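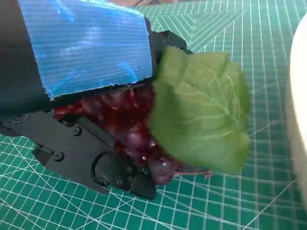
Willthorpe与Ladent合作推出社区家庭厨房课程，十一月开始接受报名

家居用品公司Willthorpe今天宣布，将与社区教育机构Ladent共同开办一套面向普通家庭的厨房课程。课程名称为“Ikow家常课”，第一期在十一月开始报名，上课地点为Ladent的三个社区教室。

这套课程主要面向平时做饭时间不多的家庭，内容包括买菜计划、蔬菜和水果的保存、剩余食材的使用，以及厨房的日常清洁。全部课程共有17节，每节课从晚上七点开始，九点以前结束。参加者可以报名全部课程，也可以只选择自己需要的几节。

Willthorpe在今年春天对158个家庭进行了一次访问。在这些家庭里，有102个家庭表示，他们每个星期都会扔掉一些没有吃完的蔬菜或者水果。很多受访者说，他们不是不愿意节约，而是不太清楚哪些食物应该放进冰箱，哪些放在外面更好。也有人提到，买菜的时候没有计划，回家以后才发现同样的东西已经有了。

Willthorpe社区项目负责人Fatima Van der Merwe表示：“我们访问的时候，听到最多的问题都很小，比如香菜怎么放，切开的南瓜能放几天。这些问题在网上可以找到很多答案，但是答案常常互相不一样。我们希望大家能坐在一起，用自己家里的东西来学习。”

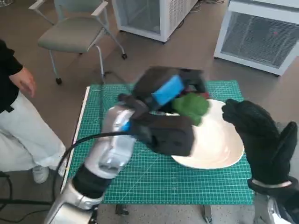

课程的前五节讲食材的购买和保存。老师会请参加者带来自己一个星期的购物单，大家一起讨论怎么修改。中间的八节讲做菜，每次使用的材料都比较普通，在一般的菜市场可以买到，调料也尽量简单。第九节专门讲汤，会用到前面几节课剩下的菜梗和菜叶。

最后四节讲厨房清洁和用具的保养，内容包括抹布和海绵多久更换一次，生的和熟的食物怎么分开处理，还有木头菜板怎么保养。这一部分由Jacobs清洁服务公司派老师来讲。Jacobs公司多年来为学校食堂提供清洁培训，这一次是他们第一次为家庭准备课程。

Fatima Van der Merwe说：“开始的时候，我们只准备了两节清洁课。后来试讲了一次，参加的人提问很多，一个小时都没有回答完，所以我们增加到四节。”

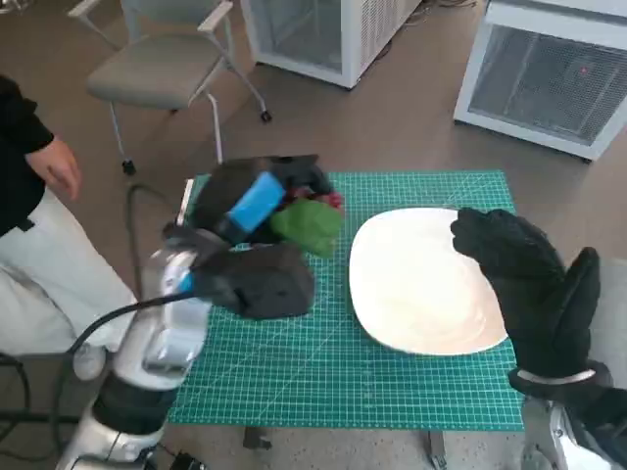 关于费用，Ladent的会员可以免费参加，非会员每节课需要支付材料费，金额会在报名页面上公布。带孩子来的家长可以提前告诉工作人员，教室旁边有一个房间给孩子写作业和看书。十二岁以上的孩子可以和家长一起上课，但是使用刀具的时候，家长必须在旁边。

每个教室的座位数量有限，报名按照先后顺序处理。如果报名以后不能来，请至少提前两天通知，这样可以把座位让给其他人。没有报上第一期的居民可以登记联系方式，第二期开始以前会先收到通知。

课程的讲义将做成一本小册子，里面有每节课的菜谱、一张食材保存时间表和一张可以贴在冰箱门上的购物计划表。小册子在课程期间发给参加者，第一期结束以后，其他居民也可以在Ladent的前台领取。

关于Willthorpe

Willthorpe是一家家居用品公司，主要产品为餐具、厨房收纳用品和清洁用品。公司的社区项目部门负责与教育机构合作，开办与家庭生活有关的课程。

关于Ladent

Ladent是一家社区教育机构，为成年人提供语言、手工和生活技能等方面的晚间课程。

媒体如需采访或者旁听试讲课，请与Willthorpe社区项目部门联系，联系人为Fatima Van der Merwe。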